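Pellora Laminate Floor Cleaner, Concentrate
By Ruchti Home Care

Item no. 132
Sizes: 24 fl oz bottle, 69 fl oz refill
Scent: unscented or Coko (light coconut)
Availability: in stock, both sizes

Overview

Pellora is a low-foam concentrate for laminate and other sealed hard floors. It is made for regular damp mopping in halls, kitchens, and living rooms. It lifts tracked-in dust, dried splashes, and light grease, and it does not need a rinse when mixed as directed.

The formula contains no wax, oil, or polish. Laminate has a hard wear layer that polish cannot soak into, so polish sits on top, smears underfoot, and holds dirt. If your floor looks cloudy after mopping, there may be a layer of old product on it. See "First use on a cloudy floor" further down.

Where to use it

Sealed laminate, vinyl plank, luxury vinyl tile, glazed ceramic tile, and factory-finished wood. Do not use on oiled or waxed wood, unsealed stone, cork, or carpet. When in doubt, ask the maker of the floor. Test a small spot that doesn't show, such as the inside of a closet, and let it dry before doing the whole room.

How to mix

Bucket: one capful to one gallon of cool or lukewarm water. Add the water first, then the cleaner, or you will get more foam than you want.

Spray mop: half a capful to a full tank. Shake gently. Empty the tank when you are done and leave the lid off until it dries.

The cap is the same on both sizes. The refill makes 81 buckets at the normal mix. Using more does not clean better - it leaves streaks.

How to use

Sweep or vacuum first, with the brush roll switched off. Grit left on the floor gets pushed around by the mop and can scratch. Pay attention to corners, door tracks, and the strip along the baseboard.

Wring the mop until it no longer drips. Work with the length of the planks and back toward the door. The floor should be dry within a few minutes. If it is still wet after that, the mop was too wet. Standing water can get into the seams and swell the board edges, and no cleaner can undo that.

Change the water when it turns gray. In a house with pets, that may be halfway through.

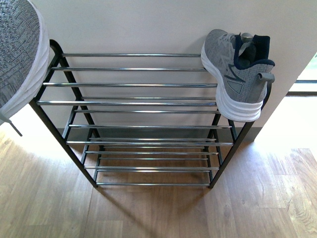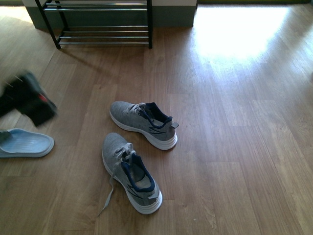
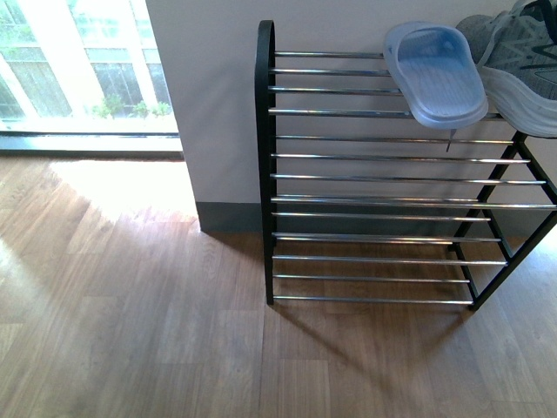
First use on a cloudy floor

Mix two capfuls to one gallon of water. Mop a small section, wait one minute, and wipe with a clean damp microfiber cloth. Turn the cloth often. Repeat if the section still looks dull, then go back to the normal mix from the next cleaning on. Heavy build-up may take more than one round. For wax, use the Lekilach Residue Remover, sold separately.

Spots

Scuffs from dark soles: rub with a dry white cloth first. If the mark stays, put a drop of undiluted cleaner on the cloth, rub, and wipe with plain water.
Dried mud: let it dry fully, vacuum, then mop.
Candle wax or gum: harden with ice in a plastic bag and lift off with a plastic scraper.
Ink and nail polish: Pellora will not remove these.

Do not use steel wool, scouring powder, or melamine sponges on laminate. They dull the finish.

Storage and safety

Keep out of reach of children. Keep from freezing. Do not mix with bleach or any other cleaner. In case of eye contact, rinse with plenty of water and get medical advice if irritation continues. Let the floor dry before pets walk on it.

Unopened, the concentrate keeps for two years. Mixed solution should be used the same day.

Questions we get

Can I use it in a steam mop? No. Most laminate makers advise against steam, and the cleaner is not made for heated tanks.

Did the formula change? The bottle changed last August, with a wider cap. The cleaner inside is the same, but an old cap holds less, so use the new one for measuring.

Is Coko the same strength? Yes. Only the scent is different.

Shipping

The refill ships in a carton with a sealed spout. Keep the carton upright after opening. Leaking packages are replaced - send us a photo of the carton and your order number.

Page updated 8 Jun 2022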